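Drundley Religious Studies Lecture Series: Frequently Asked Questions

Updated 26 June 2020

We love getting questions, and since the new program was posted we've had plenty of them! The ones that come up most are gathered on this page. If yours is missing, write to the series desk using the form on the contact page.

What is the lecture series?

It's a run of free public talks on the history of sacred texts: how they were copied, translated, carried from place to place and read aloud in homes, schools and houses of worship. The talks are organized by the Probert Library in Drundley. We started with a single evening on psalm translations and had so much fun that we kept going.

Do I need to belong to a particular faith, or any faith?

No. People come from many backgrounds, and that makes the discussion afterward a real pleasure. Speakers are asked to explain terms as they go, so you won't be lost if you've never opened the book being discussed.

What is this season about?

Translation into everyday language. We'll hear about early hymn books in regional dialects, lives of saints printed for farm families, commentaries on the Hebrew Bible written for young readers, and poems in praise of the Prophet that were sung long before they were printed. There's also a session on footnotes. Yes, a whole session on footnotes, and we can't wait for it!

Are the talks in person or online?

Online for now. The March talk was the last one planned for the reading room before we changed the program, and everything on the current list will be streamed live. We miss the room very much — the creaky chairs, the tea, the long conversations on the stairs — but it has been wonderful to see people joining from so far away.

How do I sign up?

Fill in the registration form and you'll get a link by email. One link works for everyone in your household, so there's no need to register each person. If the email doesn't show up, check your junk folder first, then write to us.

How many people can join?

The live room holds 137. When it fills up, you can still watch the stream, but you won't be able to ask a question out loud. Send it in writing and the moderator will read it.

How long is a talk?

The speaker has 70 minutes, including any readings, and then we open things up for questions. You're welcome to slip out whenever you need to. Talks with a lot of reading aloud sometimes run over, and we tend to let them.

Will there be recordings?

Yes, for nearly all of them. A recording usually goes up once the speaker has looked it over. A few speakers prefer not to be recorded, and those talks are marked on the program with a small star.

Can I get a printed copy of a talk?

We put out a booklet at the end of each season through Midel, a small press here in town. It has the full text of the talks, a reading list and, new this year, an index! Booklets are mailed free to schools and congregations. Anyone else can pick one up at the library desk when it reopens, or ask for one by mail and cover the postage.

What is the Clullik Collection?

It's the part of the library that most of our talks draw from, and it's a treasure. There are 541 items in it: prayer books, sermons, school primers, sheet music, and a handful of handwritten letters between translators arguing over single words. Those letters are marvelous. One exchange over how to render "mercy" goes on for pages, and neither writer gives an inch.

Can I see the collection myself?

Visits are paused, but you can ask for scans. Please give the shelf number if you have it, along with the pages you need. Short requests are quicker. If you're not sure what you're after, describe your topic and we'll suggest a place to begin. Families looking for a grandparent's hymnal are very welcome to write too.

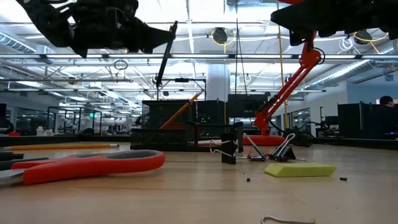
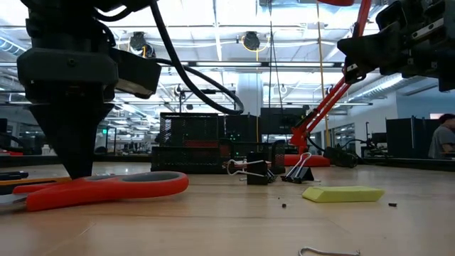
Are scans free?

Up to 2 short works per request are free. For anything longer, write first so we can look at the binding. Some of the older volumes don't open flat, and we'd like them to be around for the next reader.

May I use a scan in a newsletter or a sermon?

Go right ahead, for anything in the collection that is out of copyright. Please credit the Clullik Collection and send us a copy if you can. We keep a shelf of them, and it's a delight to see where these texts end up.

Can my class or study group ask for a talk of its own?

Yes, please do! Tell us the age of the group, the language you'd like and a topic or two. We've put together sessions for teenagers, for retired teachers and for a choir that wanted to know what it was singing. Smaller groups often have the best discussions.

Which languages do you offer?

Talks are given in English, with readings in the original language wherever the speaker can manage it. Live captions are available in English. We'd love to offer more, so if you can help with captions in another language, get in touch.

I'd like to propose a talk. What should I send?

A paragraph on your subject, a line on how you came to it, and the name of one text you'd read from. You don't need a degree or a book to your name. Proposals for next season are open now, and we read every one of them.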